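Nigel Oakley doesn't want to talk about the factory. He wants to talk about lunch.

"Twenty years of night shift and you eat rubbish. Everyone does." Pies, mostly. Cold chips. Then his knees went, and in January he started cooking for the crew at Roremwood out of one slow cooker and a bar fridge.

Now it's a proper canteen. Well, a bench and 19 stools. Feeds 50 on a busy night, soup and bread, pay what you like. A-yeong Ahn joined after tasting the barley one. "I told him it needed salt. He said do it yourself then." So she did. Her kimchi stew is Thursdays and it goes first.

Money's tight. Skirska, the labour hire mob, put in $4,000 for a second hand oven, which took teh whole of autumn to get wired up.

Both still do their hours on the line before the aprons go on.

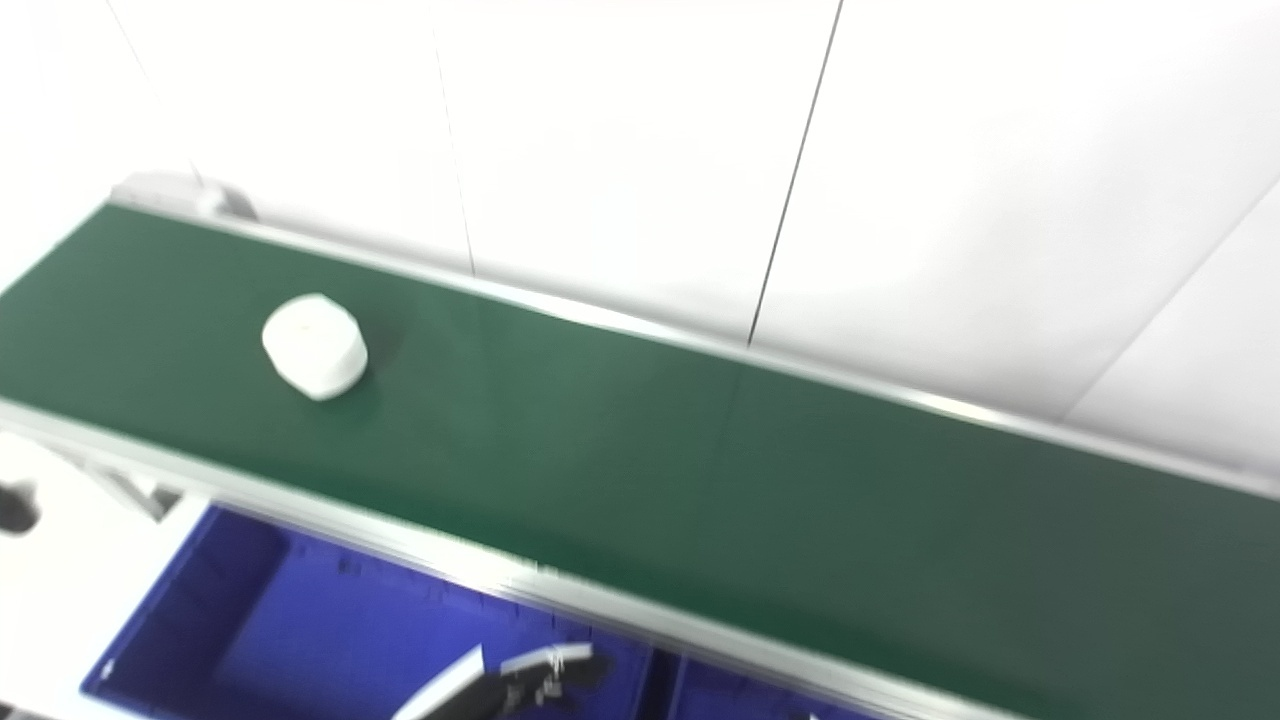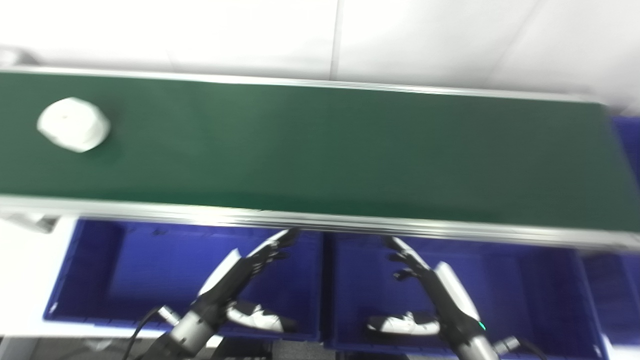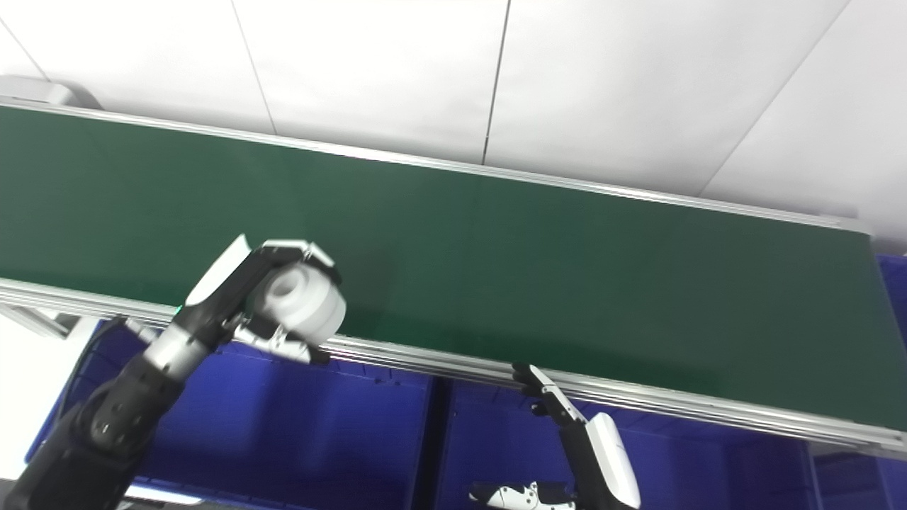 Green belt, white wall.

Favourite night so far? Oakley goes for the pumpkin. Ahn shakes her head. "Too sweet. He puts honey in, he wont admit it." He does admit it, a bit later, washing up. Next thing is breakfast for the early starters. Porridge probably. Eggs if the price comes down.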